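Basket weaving

Basket weaving is the craft of making containers from pliable plant material such as cane, rattan, bamboo or willow. It is often called the oldest of all crafts, a claim that is hard to test, as plant fibre rots and few early pieces survive.

Materials and weave

Rigid strands are crossed by softer ones, and the rim is commonly wrapped to hide the cut ends.

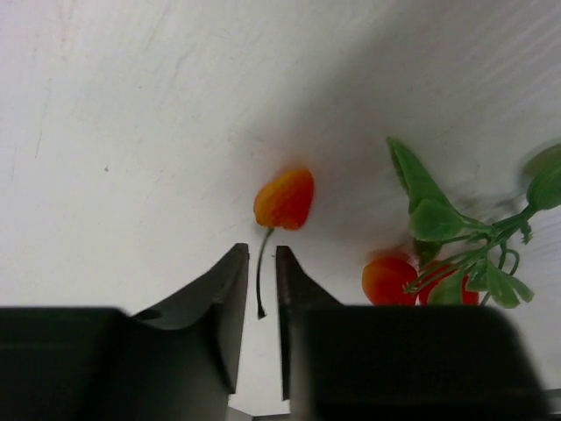
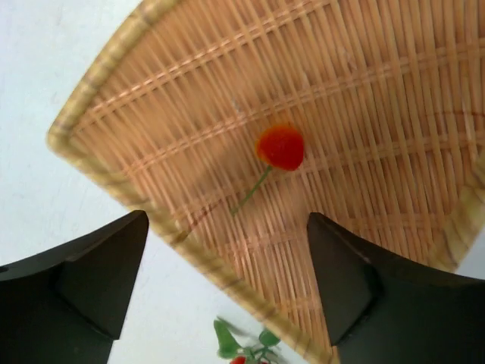 A woven basket with a wrapped rim.
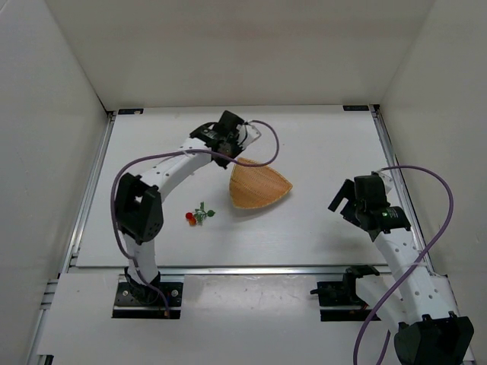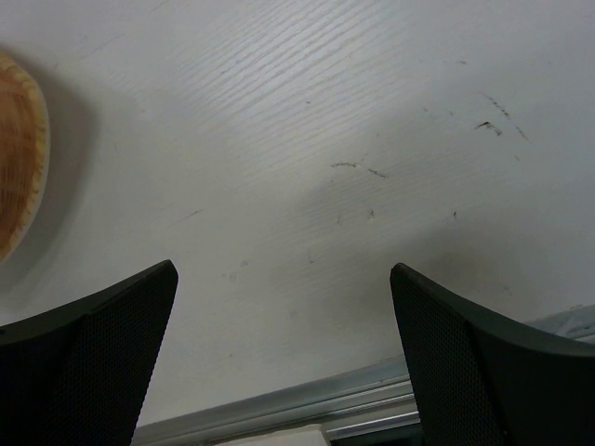 Disputed claims

The Tsuji workshop is said to have recorded 437 patterns. Hideaki Sekiguchi, who went through its notebooks, found many to be the same pattern under 2 names. A sales leaflet from Nullton gives 1,551 and names no source. Sellers' promises that a cane basket will last 100 years should be treated with similar caution.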